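Brick mosaics – the Trelberg table

Gallery, June 2023

The Trelberg table is the part of our building room set aside for mosaics. Anyone can start one or carry on with what is there, and the loose plates and bricks live in the drawers marked Mato. We sorted those drawers in May and have some 700 pieces in the right sizes, with more to come once the Khan boxes have been gone through.
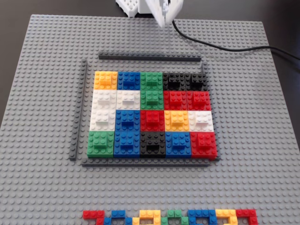
Colour tiles on the light grey baseplate, four rows of five, with long dark grey bars around them.

Each tile is made of flat plates with a smaller brick on top in the middle, so the colours stand up a little from the base. Black, red, green, blue, yellow and white are all in use on this one. The bars are a simple way to mark out the area before laying any tiles.

Spare baseplates are on shelf 3. Please put them back flat – they bend if they are left leaning against the wall. The Plamano gallery, with the larger wall pieces, is on the next page.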